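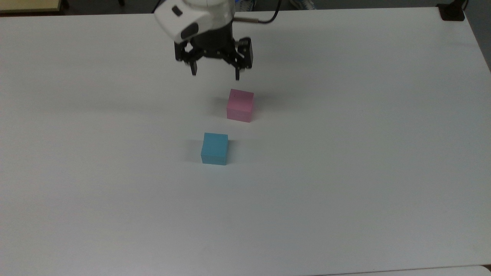 Blocks are back out!

21/01/2019

I'd forgotten how much I love plain coloured blocks. I put the pink one and the light blue one on the white table this morning and they looked so cheerful, like sweets (the blue is my favourite, a proper summer-sky blue). They came from the toy fair at Trurnby, in a tub of around 500, and I've been finding them under the sofa ever since. Next I want to try a whole Grarbridge skyline, all in pinks and blues. I'll post it in March if it stays up!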